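Planning and Budgeting for a Second Tabletop Manipulation Station

Final report of the Equipment Planning Project
Drinham College, Department of Engineering Technology
Submitted 5th August

Project team: Efraín Correa, Leilani Van Dusen, Sibel Karaca
Faculty sponsor: Rocío Chávez
Laboratory supervisor: Socorro Yupanqui

1. Background

The Applied Robotics Laboratory operates one tabletop manipulation station. It consists of a small arm with a two-finger gripper, a wrist camera, a work table and a control computer. The station is shared by the introductory course, the senior design sequence and independent study students. During the spring term the sign-up sheet was full on most days, and two senior teams moved their final demonstrations to a later date when they could not obtain enough time on the arm.

In March the department asked for a student team to prepare a purchase plan for a second station. The request set a ceiling of $4,000 for all hardware and stated that the plan should cover at least one year of normal use without a further request for funds. The team was also asked to recommend how much of the amount should be spent at once and how much should be held back.

The arm for the second station is excluded from the plan. The department already owns a suitable unit, which was received with a donation of surplus equipment and has been in storage. Its joints were tested by the laboratory supervisor and found to be within the limits given in the manual. It has no gripper, no camera and no mount, and the power supply that came with it is the wrong type for the laboratory's outlets.

2. Scope

The plan covers the gripper and its spare parts, the wrist camera and its bracket, the power supply and emergency stop, the table fixture, and a stock of everyday objects for handling exercises. It does not cover the control computer, which will be taken from the department's normal replacement cycle, or any change to the room itself.

Software was considered only where it affected the choice of hardware. The existing course exercises must run on the new station with no more than small changes to the settings files. This requirement removed several lower-priced grippers from the comparison at an early stage.

3. Method

The team met with the instructors of both courses and with the laboratory supervisor to learn what the present station is used for and what tends to fail. Maintenance notes for the past two academic years were read in full. The notes are uneven. Some entries give the part, the cause and the repair time, while others say only "fixed gripper." Ms. Yupanqui was able to fill in many of the gaps from memory and from old purchase orders.

Quotations were then requested from three suppliers: Andness, Kneževič and Flovby. Each was sent the same list of items and the same questions on delivery, warranty and spare parts. Andness and Kneževič replied with complete quotations. Flovby quoted for the camera, bracket and fixture parts but does not sell grippers to colleges in small quantities.

Grippers were compared on nine points, agreed with the sponsor before any quotation was opened:

Opening width
Grip force and whether it can be set in software
Finger surface
Ease of changing the fingers
Price of a spare finger pair
Weight at the wrist
Compatibility with the current exercises
Warranty
Delivery time

Price of the complete gripper was treated separately. The team found that when the price was included in the scoring, it hid differences that mattered more over a full year.

4. Present Use of the Station

Most sessions are spent on picking up, turning and setting down household items. Instructors prefer these items to machined blocks for the later exercises. They vary in shape and surface, and students have a sense of how such an object should be handled before they write any code. Remote controls, cups, markers and small boxes make up the greater part of the current stock.
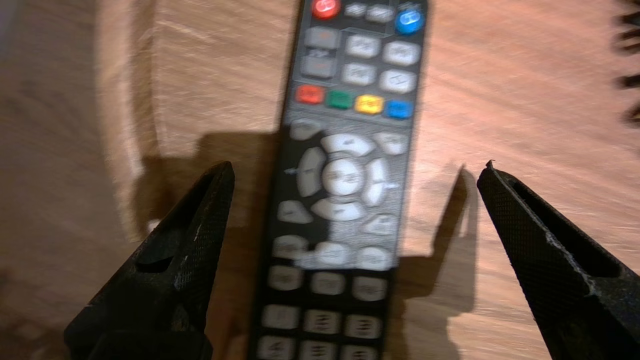
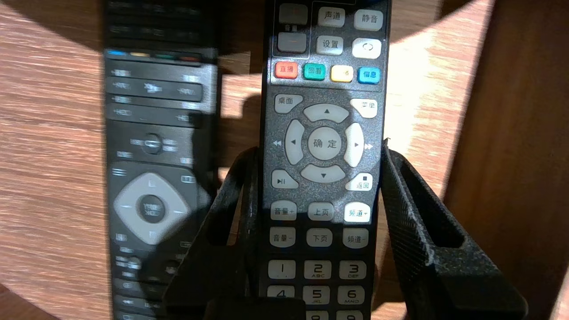

Spare fingers are the largest recurring cost at the present station, and the team gave them more attention than any other single item. Under the current practice a pair is ordered only after one has failed, and the station is then either closed or run with an older pair until the new parts arrive. The maintenance notes list slipping as the most common complaint, followed by contact between the finger tips and the table during low approaches. The fingers shown on either side of the remote control in both photographs have a fine textured face, and this is the type of surface the instructors asked the team to keep. Smooth fingers with a rubber sleeve were offered by Kneževič at a lower price. The laboratory used sleeves of this kind in the past and stopped doing so after the sleeves began to creep toward the tips in the middle of a session.

The opening width was reviewed next. A remote control is a convenient test item for this purpose, as it can be taken across its narrow side while it is lying on the table or while it is standing on end, and the required clearance is nearly the same in both cases. What changes is the approach. A flat object leaves little room under the finger tips, so small errors in table height become important. The present table has a slight bow toward the center, and students correct for it by hand in their programs. The plan therefore includes a shim set and a flat base plate for the new station.

The team also examined the control of light in the room. Sunlight reaches the table for part of the day. Keypad labels and glossy buttons are used in several of the vision exercises, and a label that reads well in one session may be covered by glare or lost to motion blur in another. Professor Chávez advised the team not to treat this as a fault to be bought away. A diffuse lamp and a roller shade are included at modest cost, and the choice of camera was based mainly on shutter control. The camera quoted by Flovby allows the exposure time to be fixed in software. The camera offered by Andness does so only through a separate program that the laboratory would have to keep up to date.

5. Comparison of Suppliers

5.1 Gripper

The Andness gripper met all nine points. Its fingers are held by two screws each and can be changed at the bench in a few minutes. Spare pairs are sold singly and are kept in stock. Grip force can be set from the same command that the present exercises use.

The Kneževič gripper is lighter and carries a longer warranty. It lost ground on spare fingers, which are sold only in sets, and on delivery, which was quoted at eight weeks. An order placed in August would reach the laboratory well after the start of classes. The team regards it as a sound product and would have ranked it first if the schedule had been less tight.

5.2 Camera and bracket

The Flovby camera is recommended for the reasons given in Section 4. The bracket sold with it does not match the bolt pattern of the stored arm. Mr. Correa prepared a drawing for an adapter plate that can be made in the college shop from stock on hand.

5.3 Power and safety

The power supply and emergency stop should be ordered from Andness together with the gripper, in order to avoid a second shipping charge. The stop button must be mounted on the front edge of the table, on the side away from the door. Ms. Yupanqui has asked that the cable be long enough to reach either side, should the table be turned at a later date.

5.4 Objects

The team recommends that a small part of the budget be reserved for handling objects. At present these are brought in by students and staff, and many are lost by the end of the year. Used remote controls, in particular, should be obtained in matching pairs where possible, so that the same exercise can be set at both stations. Batteries should be removed before the items are placed in the bins.

6. Recommended Budget

The team recommends that the purchase be divided into two orders.

The first order should be limited to $2,000 and should contain the gripper, one spare finger pair, the power supply, the emergency stop, the camera, and its bracket. These are the items without which the station cannot be run.

The second order should be placed at midterm. It would contain the base plate and shim set, the lamp and shade, further finger pairs, and the stock of objects. The number of finger pairs should be set from the wear recorded during the first half of the term. Any amount remaining under the ceiling should be held for repairs and should not be released for other uses before the end of the academic year.

Ms. Karaca prepared a record sheet for this purpose, and it is attached as Appendix B. Each entry requires the date, the finger pair in use, the object handled and the nature of the fault. The sheet should be kept at both stations.

7. Open Items

The following matters were not settled when this report was submitted.

The quotation from Andness must be renewed before an order is placed. The supplier has stated that the gripper price will be held, but shipping may change.

The adapter plate has been drawn but has not been cut. Shop time should be requested as soon as the camera order is approved.

Storage for the spare parts has not been assigned. Ms. Van Dusen has proposed the lower cabinet beside the tool bench, which would first need a working lock.

Appendix A: Supplier quotations
Appendix B: Finger wear and fault record
Appendix C: Adapter plate drawing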